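Clorka method

The Clorka method is a way of teaching a robot arm to pick things up by first having people do the picking with a hand-held gripper. It was worked out at the Rosomville laboratory by Nadja Reisinger and Matúš Danko, and it takes its name from the village where the two of them spent a long, rainy September writing the first version of the software.

A person carries the gripper by its handle and goes through an everyday task while a camera mounted on the tool records the view over the fingers. The recordings are then used to train a policy, which is run on an arm fitted with the same kind of fingers.

In the best known trial, a policy trained on 287 recordings finished 60 of 100 attempts at setting a cup on a saucer. Laine Vaher later added short stretches in which the open gripper simply travels over a tabletop toward its goal (a modest change, and one her colleagues were slow to warm to), and the count rose by 12. 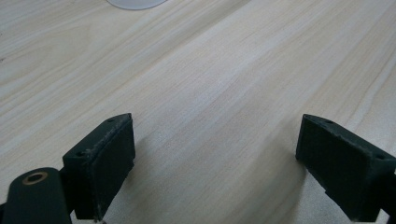
Vaher's approach stretches are now a regular part of the method, and newcomers are usually asked to record a good many of them before they try a grasp. Alžběta Beneš has since carried the work over to drawers and cupboard doors, where results remain mixed.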